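Tabletop Manipulator Cell — Pre-Session Safety Inspection
Checklist and inspector's comments
Cell: Skarkar, kitchen task table
Applies to: single-arm work with household objects and toy food

Scope

This checklist is to be completed before the first powered movement of the day and again after any change to the arm, the gripper, the table or the set of objects in use. It supplements the site rules issued by Trevari and does not replace them. Where the two differ, the stricter requirement applies.

Each item is marked Satisfactory (S), Action required (A) or Not applicable (N). An item marked A in Section 1 or Section 2 prevents the cell from being released. An item marked A in any other section must be given an owner and a date before the inspector signs.

Section 1. Stopping and access

1.1 Emergency stop tested from the operator's seat. S
1.2 Emergency stop tested from the second position by the door. S
1.3 Arm does not restart when the stop button is released; a separate reset is needed. S
1.4 Floor marking complete and legible on all open sides. A
1.5 Access limited to persons named on the session sheet. S

Comment on 1.1 and 1.2: Both buttons were pressed during slow movement at mid-reach. The test is to be repeated with the arm extended at the next inspection.

Comment on 1.4: The tape has worn through at the corner nearest the store. It was replaced during the visit and the item was re-inspected at 2 p.m. The original mark is left on the record and the cell is released on the re-inspection.

Section 2. Arm, gripper and cables

2.1 Base fixings checked against the torque sheet. S
2.2 Gripper fingers secure, without cracks or sharp edges. S
2.3 Connectors at the wrist fully seated and locked. S
2.4 Cable slack sufficient for full wrist rotation, and no more than is needed. S
2.5 Status light visible to the operator in all working poses. S
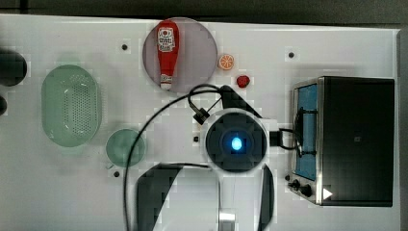 Cable slack continues to be the item most often marked down across the cells inspected under this scheme. A loop that is harmless when the arm is parked may catch the rim of a dish or the corner of an appliance once the wrist turns. Operators should run the wrist slowly through its range with the table laid out as it will be used, and should watch the cable instead of the fingers while doing so. Ties may be added along the arm but not within a hand's width of a connector.

The range check is to be logged with its duration. Sessions logged at Skarkar since the last full inspection now stand at 860, and the Jernau maintenance plan held on site calls for a cable change at 1,359. The change should be booked well before that point.

Section 3. Table and objects

3.1 Table surface clean, level and free of loose fixings. S
3.2 Unused mounting holes clear of screws and debris. S
3.3 Objects match the approved set for the task. S
3.4 No glass, blades or real foodstuffs among the loose objects. S
3.5 Objects near the table edge cannot be pushed off by normal arm movement. A

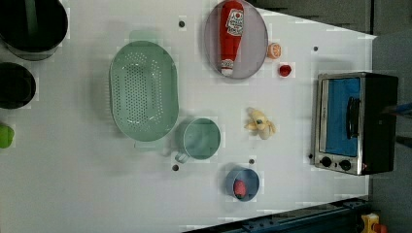
Amparo Carretero
Lead Inspector, Automation Safety

Comment on 3.3: The colander, mug, plate, bowl and toy foods were compared with the set list. Smaller toys are approved for this task provided that each is returned to its tray at the end of the session.

Comment on 3.5: Items along the left-hand side, the black pots in particular, stand very close to the edge. They should be moved inward or taken off the table when the task does not call for them. Owner: cell operator. To be closed by Thursday.

Section 4. Appliances used as props

4.1 Mains supply to the appliance isolated and the plug secured. S
4.2 Appliance restrained against tipping when the door is pulled. S
4.3 Door moves freely and does not trap fingers or cables. S
4.4 Appliance labelled as a prop, not for heating food. A

Comment on 4.2: A restraint is required even where the appliance is heavy. The gripper may keep its hold on a door handle after the arm has been told to withdraw.

Comment on 4.4: The label was missing. A replacement is to be ordered through Cifuentes with the other cell signage.

Section 5. Conduct during operation

5.1 One person is named as operator and remains within reach of a stop button.
5.2 Hands are kept off the table while the arm is powered. An object that has fallen or rolled is left until the arm has been stopped.
5.3 Speed is held at the reduced setting for the first run of each new layout.
5.4 Lanyards, scarves and loose sleeves are removed or secured.
5.5 Any contact between the arm and a person is reported the same day — including contact that causes no injury.

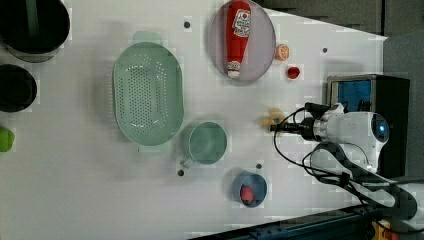 Joon-young Do
Cell Supervisor, Skarkar

Supervisor's response: The findings are accepted. Rule 5.2 has been read out to all operators, with particular attention to reaching in to straighten an object just before a grasp. Items 3.5 and 4.4 have been entered in the action log under my name until the operator confirms the owner for each. The revised layout sheet will be kept at the operator's seat.

Release status: released for reduced-speed operation. Full speed may be restored when 3.5 has been closed and countersigned.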